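Ticket 1172 – Board-wiping task, Rastley cell
Component: Dimine planner, task-completion check
Priority: 2
Status: Open

The Stinlow laboratory reports that the planner marks the wiping task as complete while marker lines remain on the whiteboard. The fault was recorded in three runs in March, all with the same software build. Views from the fixed and wrist cameras are attached.
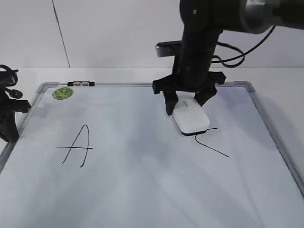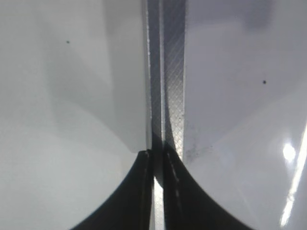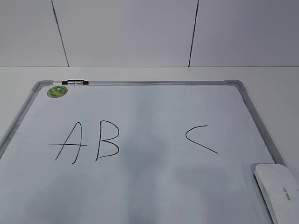
The Macaraeg log viewer shows that the completion check is called when the arm reaches the last waypoint. The ink mask is requested at the same moment, but the planner does not wait for the reply and uses the previous value. No controller errors were logged.

Action taken: the check has been changed to reject any mask older than the final waypoint. The wiping force limit is unchanged.

Outstanding: the threshold for thin strokes requires review – grey smudges must not be counted as ink. The laboratory is asked to repeat the task with the revised build and attach both camera logs to this ticket.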